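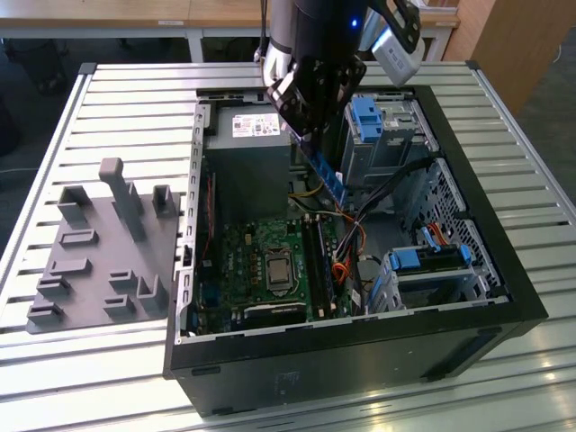
Memory going in. Case on its side, panel off.

1/ Old desktop tower on the bench today. The job is more memory and a general look around inside before it goes to Jean Ogilvie in January.

2/ The slots are the long black ones next to the processor. Line up the notch on the module first, then press straight down until the clips close. If it fights you, it's the wrong way around.

3/ Watch the power wires. They loop right across the middle of the board — move them aside before you start.

4/ The board has a Dell logo printed up the left side. Look up your exact model before buying memory. I paid 8 dollars for a used stick from Skemgate. 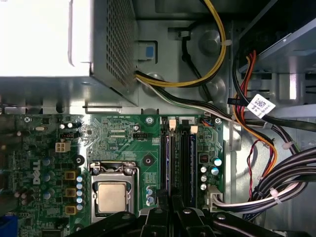 5/ Next up is the power supply. I'm leaving it in for now and just cleaning the vent grille with a soft brush.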